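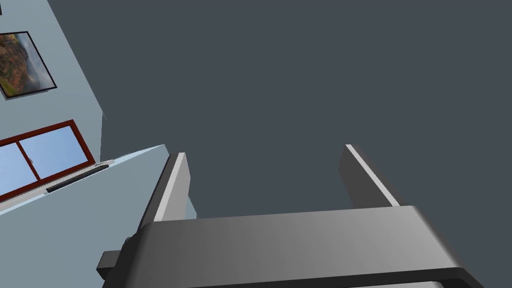
Can a machine do the housework yet? Butcombe started with that question and we still ask it every morning. We're a small team of 11, and we spend our days teaching robots the dull jobs: clearing a table, putting a bowl back, wiping down a worktop. Most of the practice happens in simulated homes, where a dropped plate costs nothing. Two plain fingers with a gap between them don't look like much next to a human hand, but we love finding out how far they'll go!

So far, our longest list of chores is called Flundska. It has 138 of them, and we run each one up to 2,000 times before we let ourselves have an opinion. Picking up a cup is going well. Folding a fitted sheet is not (it beats most of us too).

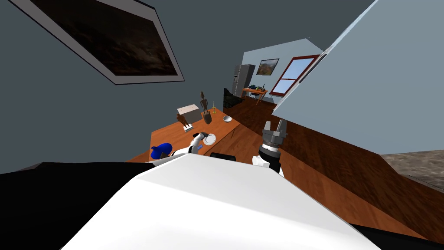

Butcombe Notes, Issue 11, page 4

Laying and clearing is the chore we get asked about most. A white plate on a wooden table sounds easy until there are figurines and a candle holder standing near it, and the arm has to reach in without knocking anything over. Real homes are full of things like that, and we want our rooms to be as well.

Are we there yet? For some jobs, nearly. For a whole kitchen after Sunday lunch, no, and we'll happily tell you so. Our shop-floor work with Miltard began in June, starting with sorting parts into trays.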